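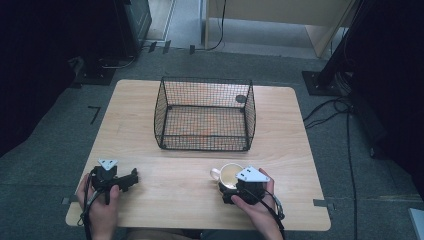 Zoia Fedoruk

I replaced the plastic bin on my work table with a wire mesh basket in December, and I have been meaning to write up the results. The short version is that I'm keeping it.

The table has a light wood top with rounded corners and stands on gray carpet. It sees a lot of short tasks: sorting mail, repairs, tea. Before each one I have to clear whatever the last one left behind, and a mug is usually part of that. I wanted a single container that could take the leftovers and be carried off in one trip.

I looked at two options. The Harnimska tray was too shallow, and anything taller than a tape dispenser tipped over when I turned a corner. The Worku box was deep enough, but the lid was a nuisance and I couldn't see what was in it. An open mesh basket solves both problems. You can tell from across the room whether it needs emptying.

Weight matters more than I expected. I put 900 grams on the kitchen scale as an upper limit for a loaded basket, mug included. Past that the thin rim starts to dig into the fingers. A white ceramic mug uses up a good part of the allowance, so it goes in first, upright, with the handle toward the middle where it can't catch on the mesh.

Placement took some trial and error. Near the front edge the basket got in the way of my forearms. I moved it toward the back, a little right of center, and left it there. The front half of the table stays free for whatever I'm doing.

Drawbacks: crumbs fall through the mesh, and small screws probably will too. I cut a piece of felt for the bottom, which fixed the crumbs and cut down the rattle. Cempaka Sopacua suggested cork in the comments last time. I have a sheet of it in the closet and will try it when the felt wears out.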